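플로레스 3006 바구니 두 개 세트, 20일 쓰고 적는 후기

과일은 왜 집에 들어오는 순간부터 자리가 없을까. 냉장고에 넣자니 바나나는 싫어하고, 식탁에 두자니 밥 먹을 때마다 옆으로 밀어야 하고, 봉지째 두면 봉지 안에서 조용히 다른 것이 된다. 우리 집은 꽤 오래 세 번째 방식을 고수해 왔다. 2월에 봉지 바닥에서 한때 귤이었던 것을 꺼낸 뒤로 방침이 바뀌었다.

그래서 산 것이 르네사리(Renesari)의 플로레스(Flores) 3006이다. 왜 3006인지는 모르겠다. 앞에 3005개의 바구니가 있었는지 상품 페이지에 문의를 남겼는데 "고객님의 소중한 의견 감사합니다"라는 답이 왔다. 큰 것과 작은 것, 이렇게 두 개가 한 세트다. 따로는 안 판다. 나는 큰 것만 필요했지만 바구니 회사의 생각은 달랐다.

금요일에 주문했고 생각보다 빨리 왔다. 상자는 냉장고라도 들었나 싶게 컸고, 안에는 큰 바구니와 그 속에 포개진 작은 바구니, 그리고 완충지가 있었다. 완충지가 제일 많았다. 설명서도 한 장 들어 있다. 바구니에 설명서가 왜 필요한가 싶어서 오히려 끝까지 읽었는데, "물건을 담아 사용하십시오"라는 문장이 있었다. 새겨듣기로 했다.

모양 이야기부터. 네모난데 모서리가 둥글고, 위에서 바닥으로 갈수록 좁아진다. 나는 이 형태에 불만이 좀 있다. 위에서 보면 넉넉한데 막상 담기 시작하면 바닥이 그만큼은 아니다. 사과를 바닥에 깔고 나면 그다음부터는 쌓기 놀이가 된다. 대신 안 쓸 때 작은 것을 큰 것 안에 쏙 넣을 수 있고, 벽이 비스듬해서 손을 넣어 꺼내기도 편하다. 수납력을 보고 사면 실망하고 꺼내기 편한 걸 보고 사면 만족할 바구니다. 나는 수납력을 보고 샀다.

테두리는 굵게 땋아 놓았다. 이 제품에서 돈 들인 티가 나는 부분을 하나만 고르라면 여기다. 손잡이가 따로 없어서 들 때마다 테두리를 쥐게 되는데, 두툼해서 손이 아프지 않다. 다만 우리 집에 온 큰 바구니는 한쪽 끝이 살짝 바깥으로 벌어져 있다. 교환할까 하다가 그냥 쓴다. 맞은편에 사는 루스 엘우드 씨는 "자연스러운 멋"이라고 했고, 그분 댁 바구니는 아주 반듯하다.

색은 주황빛 도는 갈색이다. 상품 페이지에서는 "따뜻한 꿀빛"이라고 하던데, 우리 부엌 조명 아래에서는 꿀보다 간장조림에 가깝다. 흰 식탁에는 잘 어울린다. 나무 식탁이면 존재감이 좀 사라질 것 같다. 바닥은 벽보다 진한 색으로 촘촘하게 엮여 있어서 얼룩이 덜 보인다. 얼룩이 덜 보이는 것과 얼룩이 없는 것은 별개의 문제인데, 나는 전자만으로도 행복한 사람이다.

청소는 솔직히 귀찮다. 엮은 물건이 다 그렇지만 틈새에 마늘 껍질 조각이 끼면 털어도 안 나온다. 마른 칫솔로 결을 따라 쓸어내면 대부분 빠진다. 마늘은 담지 않는 편이 낫다. 양파도 마찬가지고, 흙 묻은 감자는 생각도 하지 말자. 설명서에는 물세척을 피하라고 되어 있어서 아직 물에 담가 본 적은 없다. 바나나 꼭지에서 진 같은 게 묻은 적이 한 번 있는데 꼭 짠 행주로 닦으니 지워졌다.

전에 쓰던 드리르키츠(Drirkitz) 철제 과일 볼과 비교를 안 할 수 없다. 그쪽은 예뻤다. 철사가 어찌나 가는지 복숭아를 담아 두면 다음 날 복숭아에 격자무늬가 생겼다. 내려놓을 때마다 쨍 소리가 나서 밤에 과일을 몰래 먹을 수도 없었다. 플로레스는 조용하고, 과일에 무늬를 새기지도 않는다. 점수로 따지면 여기서 많이 벌었다.

작은 바구니의 용도는 아직 못 정했다. 처음에는 견과류 봉지를 넣었고, 그다음에는 영수증, 그다음에는 충전기였다. 지금은 나도 뭐가 들었는지 모르겠다. 세트로만 파는 물건의 작은 쪽은 결국 다 이렇게 되는 모양이다. 쓰임새가 있는 분은 댓글로 좀 알려 주시기 바란다. 행주 넣는다는 답은 이미 받았다.

총평을 하자면, 과일 바구니로서 할 일은 한다. 봉지 시절에 비하면 과일이 눈에 보이니 먹게 되고, 먹으니 덜 버린다. 감점은 좁은 바닥, 벌어진 테두리, 그리고 작은 바구니를 끼워 파는 끈기다. 세일할 때 사는 것을 권한다. 나는 정가에 샀고 그다음 주에 세일을 했다. 별 다섯 개 만점에 네 개를 주려다가 세일 알림 문자를 보고 반 개를 뺐다.

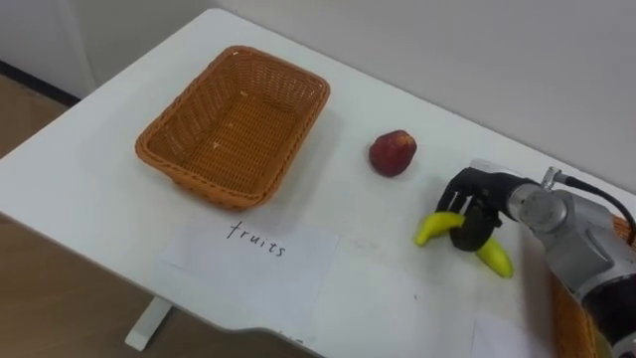 바구니를 들였다고 정리가 되는 건 아니라서, 요즘은 이름표를 실험하고 있다. 식구마다 바구니의 정체를 다르게 이해하는 바람에 생긴 일이다. 나에게는 과일 바구니인데 누구에게는 차 열쇠 놓는 곳이다. 예쁜 태그도 찾아봤지만 바구니 값을 넘보는 가격이라 관두고, 흰 종이에 가는 검정 글씨로 fruits라고 쓴 것을 큰 바구니 앞쪽에 깔았다. 글씨가 오른쪽으로 갈수록 내려가고, 흰 식탁에 흰 종이라 멀리서는 종이가 있는지도 잘 안 보인다. 이름표로서는 치명적이다. 게다가 정작 바구니는 텅 비었고 검붉은 과일 하나와 덜 익은 듯한 바나나는 식탁 위에 나와 있으니, 르네사리 홍보팀이 좋아할 사진은 아니다. 그래도 빈 바구니 바닥이 어떻게 엮였는지 궁금했던 분들에게는 상품 페이지보다 이쪽이 나을 것이다. 거기는 죄다 포도로 덮여 있어서 바닥이 안 보인다. 다음에는 색지로 다시 써 볼 생각이고, 테두리에 집게로 꽂는 것도 해 보려고 하는데 땋은 부분이 굵어서 집게가 물릴지는 모르겠다. 빨래집게는 안 물렸다.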